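Open day at Hoswood Pottery, June 2023

I'd been meaning to go to the Hoswood open day for years, and this time my sister drove, so I had no excuse! It's up to 400 people through the gate on a good year, according to the chap doing the parking, and I think most of them were ahead of us in the queue for the throwing shed.

The shed was worth it though. Imad Mahasneh was on the wheel, making mugs and chatting away the whole time (he'd been at it since ten and still had clean sleeves, how?). He let a little lad from the crowd have a go at pulling a handle. It came out like a slug and got a round of applause.

Then on to the kiln room, which was lovely and warm and smelled a bit of pennies. The big kiln is called Omen, because of what happened the first time they lit it, and the small one is Becerra. Omen takes 36 hours to cool and you are absolutely not allowed to peek. I asked twice.

By then we were gasping for a cuppa. I'm fussy about what I drink my tea from, and I do like a mug with a bit of a pattern on it, flowers for preference. My sister will drink out of anything.
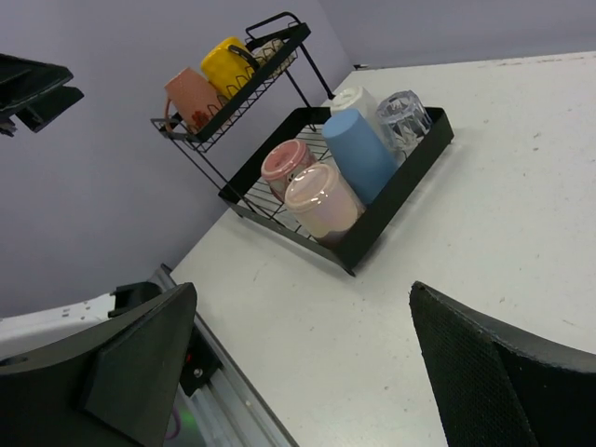 The seconds sale

Get there early, that's my advice. We went after our tea and the best bowls had gone, but I still found a blue jug with a wonky lip for £2 and a butter dish that only needs a lid. My sister bought a plant pot so heavy we had to take turns carrying it back to the car.

Getting there

The 102 bus stops at the bottom of the lane, or there's parking in the field next to the old Wundex works. Wear flat shoes, the lane is steeper than it looks. They do a smaller open day in January as well, with glazing, and I've already put my name down.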